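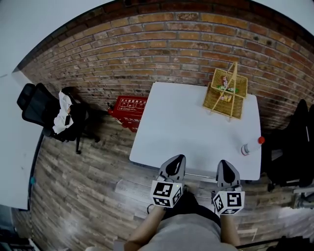 Cuvbridge Riverside to Stay Lit After Dark as Jodisance Wins Public Lighting Commission

CUVBRIDGE, Friday, April 5, 2019 – Anyone who has walked home along the Cuvbridge riverside on a winter evening will know the stretch between the old ferry steps and the market hall, where the pavement narrows, the trees close in and most people quicken their pace a little. We are very happy to announce that Jodisance, the lighting design practice which has had its home in the town since 2001, has been chosen to give that stretch, and the two squares at either end of it, a completely new scheme of outdoor lighting. Work on the ground begins in July.

The commission covers the full length of the riverside path, the square in front of the market hall, the smaller square by the ferry steps (still called the Drying Green by anybody over a certain age), and the underside of the road bridge, which has been a gloomy spot for as long as any of us can remember. There will be 51 new lighting columns along the path, all of them a good deal shorter than the ones they replace, together with low lights set into the river wall and a gentle wash of light on the bridge arches themselves.

Jolán Medve, who founded Jodisance and has led the design from the first sketches, has been walking the route at all hours for the better part of two years, and it is fair to say she has opinions about nearly every yard of it.

"The lights we have now were put there for cars, on a road that was moved away from the river long ago," said Medve. "They are tall and very bright, and they throw everything straight down, so you get a pool of glare and then a patch where you can't see your own feet. What I wanted was for people to be able to see each other's faces as they come along, and to see where the path goes next, and then to look across the water and see that it is a beautiful river at night as well as in the daytime. I have had so many lovely conversations with people on those benches, and a great deal of what they told me has gone into the drawings."

The new scheme uses a warm white light throughout, and the brightness will change as the evening goes on. From dusk until the last of the cafés has closed the path will be at its liveliest, with the market square fully lit for stalls, music and people sitting out. Later on the levels drop, first under the trees and then in the squares, although the path itself will always be left with enough light for a comfortable walk home. The river wall lights face inwards and are shielded on the water side, so that the bats which feed along the far bank can go on doing so in the dark they are used to.

The columns and wall lights are being made by Cilon, whose workshop will be finishing them in a deep grey-green chosen to sit quietly against the stone. Each column can be opened and repaired from the ground with ordinary tools, something Medve asked for very early in the design. The controls come from Zapata, who will also look after them once the scheme is up and running, and who will be adjusting the timings through the first winter as everyone gets a feel for how the squares are being used.

Installation has been divided into 6 sections so that the path never has to close from end to end. The first will be the Drying Green, followed by the length of path below the chapel gardens, and the road bridge has been left until last, as the scaffolding there needs a spell of low water. Signed diversions will take walkers and cyclists up through Chandler's Row and back down by the slipway. The Saturday market will carry on as normal throughout, though stallholders on the river side of the square will be moved across to the hall side while the paving is up, and each of them will receive a letter with their new pitch marked on a plan.

The market square itself has been given particular care. Traders told the design team that customers could hardly tell a red apple from a brown one on a dark afternoon, and the lamps chosen for the stalls show colours far more faithfully than the old orange ones. There will be 13 covered power points set flush with the paving, which should put an end to the cables presently taped across the cobbles, and brackets on the columns nearest the hall for hanging lanterns, banners and whatever else the town's festivals may call for. The old iron lamp over the hall doors is staying exactly where it is. It will be taken down for cleaning and rewiring and put back before the autumn markets start.

"People were very worried about that lamp," Medve added. "I had more letters about it than about all of the rest put together. I am extremely fond of it myself, and it would never have crossed my mind to get rid of it!"

Before any of this begins, residents are warmly invited to come and see three of the new columns and a length of the wall lighting working in the yard behind the Jodisance studio on Tanner Street. The samples will be switched on at dusk, and members of the design team will be there to answer questions, show the drawings and make a note of anything that has been missed. Children are welcome, and the yard is level from the street, with room for wheelchairs and pushchairs. Please dress warmly, as the yard catches the wind off the river. Dates for the viewing evenings will be posted in the studio window and on the noticeboard in the market hall porch.

Anyone living or trading along the diversion route who has a question about access, deliveries or parking during the works is asked to call in at the studio, where a large-scale plan of all the sections is up on the wall.

About Jodisance

Jodisance designs lighting for streets, squares, parks and public buildings. The practice was founded in Cuvbridge in 2001 by Jolán Medve and works from a former sailmaker's loft on Tanner Street.

Press enquiries

Drawings, a map of the works and interviews with Jolán Medve are available on request from the Jodisance studio, Tanner Street, Cuvbridge. Journalists who would like to see the sample columns lit are very welcome at any of the viewing evenings, or by arrangement at another time.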